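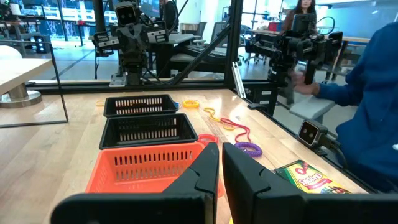 Week 3 Handout: Sorting Small Things
Pella Center Evening Course, Setting Up a Craft and Homework Table

Last updated October 29, 2024
60 shares · 12 comments

Last week was all furniture: how high the table, where the light comes from, how far to the sink. Tonight we get to my favorite part of the whole course, the little stuff. Crayons, cords, bands, erasers, clips, the things that breed in drawers! A table can be a perfect height and still be miserable to work at if you have to sweep a heap of bits aside with your forearm every time you sit down.

Bring this handout back next week, we'll be writing on it.

1. What counts as small

For this course, a small thing is anything you can close your hand around. A crayon box just makes it (a box of Crayola in the regular size is my standard test, and most adult hands manage). A coiled plastic cord makes it easily. A pad of paper doesn't, and neither does a full pencil case, so leave those for Week 5.

Small things come in three behaviors, and you sort much faster once you can spot them.

Stackers have flat sides. Boxes of crayons, decks of cards, erasers, sticky notes. They sit where you put them and they like company.

Rollers go off the edge. Single crayons, beads, glue sticks, marbles.

Tanglers are my great love and my great enemy. Rubber bands, yarn ends, charging leads, and above all the spiral cords, the telephone-cord kind that people wear on a wrist or hang a key from. Put a handful of those in a drawer and close it twice, and you'll pull out a single object. The coils thread through each other. A stretched one is worse than a tight one, because every open loop is a place for somebody else's loop to go.

Write down five of each from your own house before you read on. Most people run out of stackers first.

2. Baskets

We use open plastic baskets with slots in the sides. You can buy them nearly anywhere, and I get mine at Hendar on the way in from the highway, but the brand makes no difference at all. What I look for:

Slots, so you can see from the side that there's something in there. You also get a bit of light through, which helps far more than you'd expect on a dark shelf.

A flat bottom that sits still on a wooden table. Set it down, push on one corner, and see if it rocks.

The same design for all of them. They line up, they can trade places, and your eye reads them as one piece of equipment.

Different colors if you can, or at least one that's different. I'm very fond of one orange basket with two black ones! The orange one does the job a label would do, for people who can't read yet and for people who can read but won't.

A word about slots and thin things. A slot wide enough to see through is wide enough for a rubber band to hang out of, and for a crayon tip to poke through and break. If your rollers are thin, lay a sheet of card in the bottom. Cut it a little short so you can lift it out with a fingernail and tip the crumbs into the trash.

3. Where the baskets go

Try this at home with three baskets and a timer.

Layout A, the row across. Baskets side by side along the far edge of the table, all the same distance from you. Everything is equally easy to reach, and it looks lovely. It also eats the full width of the table.

Layout B, the column. Baskets one behind another, running from the front of the table toward the back, a little to the left if you're right-handed. Push them up against each other so there are no gaps for things to fall into. You keep a big open patch on the right for the sorting itself, and the nearest basket becomes the one you use the most. Choose it on purpose! With the colored basket in front, your hand learns the trip in no time.

Layout C, the corner. Two along the back and one down the side. Good for deep tables, awkward for small kids, who end up leaning across their own work.

For a first sort I'd go with B every time. The far basket is a stretch, so give it whatever you have least of. If a child is doing the sorting, turn the column so it comes in from the side and the far basket isn't so far.

My one rule for all three layouts is that the heap and the baskets don't touch. Keep the unsorted things to one side, with bare table between. When a band is lying right against the outside of a basket, half the people at the table think it has been put away and the other half think it's still waiting, and it will stay there until dinner.

4. Spread first

Please don't sort from a pile. Tip everything out and spread it until each thing has table around it. It feels like making a bigger mess and it is one, for a minute, and then suddenly you can see what you own. This is the bit where people start laughing and saying "oh, THERE it is."

Work from the near edge outward. Pull the big flat items to the front corner where they're out of the way, so the crayon box goes low and to the right and stays put. Then open up the cords. Take each one by an end, lift, and let it hang for a second so the others drop off. Don't yank. If two spirals are truly locked, turn one of them the way you'd unscrew a bolt and it walks right out of the other. I learned that at a craft swap in Arnier and I've been showing it off ever since.

Look behind the baskets before you call the spread finished. Thin bands get back there.

5. Sort by what?

We spent a long time on this in the March course and I've changed my mind since, so ignore the older version if a friend has passed it on to you.

By color. Quick and cheerful, and children adore it. Yellow with yellow, red with red, purple with purple. It's a wonderful first pass and great practice for a four-year-old. As a way to store things it falls apart, as you then own a yellow basket with a coiled cord, a flat band and a loose crayon in it, and no one has ever gone looking for "something yellow."

By kind. All the cords together, all the bands together, all the crayons together. Dull to do, marvelous to live with. Easy to teach to a new person. Tanglers do need a trick (see 6).

By job. Everything for one activity in one basket, so the beading basket has beads, cord and little scissors. I love this for a table that gets used for the same three or four things each week. It does mean you'll own doubles of some items, and you have to be at peace with that.

What I teach now is color first if there are children, then tip out and sort by kind. Yes, you do it twice! The first round gets everybody's hands moving and gets every item touched once, and the second goes very fast.

Space for your own notes, what would you sort by, and who would argue with you?

_______________________________________

_______________________________________

6. Tanglers, the trick

Wind them tight and park them closed. A spiral cord that has been left stretched in an S wants to grab its neighbors. Gather it back into its short dense shape, loop one end over the other, and it behaves almost like a stacker. Stand them on end in a row along the basket wall.

Flat bands go around a piece of card, a few to a card. Very thin ones, I just hook over a peg.

If you have a great many (the Qiu Street after-school room had 3000 loom bands in a cookie tin, bless them) forget baskets and use a lidded box with compartments. An open basket with slots is no home for anything that fits through the slot.

7. Crayons

Keep the box as long as the box holds. A printed carton with the crayon tips pictured on it is the best label you'll ever get and it came free. Once the flap tears, move the crayons into a basket with the card liner and cut the front panel off the carton to slip in along the side.

Broken ones stay in if they're longer than the top joint of your thumb. Shorter ones go in the melting jar, and we'll be making new ones out of those in the final session, so save them up!

8. For next week

Set up three baskets in a column on a cleared table. Empty one drawer beside them. Spread, sort by color, tip out, sort by kind. Use a timer for each round and write both times here.

Round one ________ Round two ________

Leave the baskets where they are for two days and use the table as usual. Then look at what has crept out, and which basket it came from. Bring me that list, it's the one I most want to read.

If your group is using the Pella room, the tables have a few scuffs and can take a few more, but please wipe off crayon marks before the next class comes in. Dish soap and a soft cloth. Baskets go back on the lower shelf with the orange ones on the left.

Share this handout · 12 comments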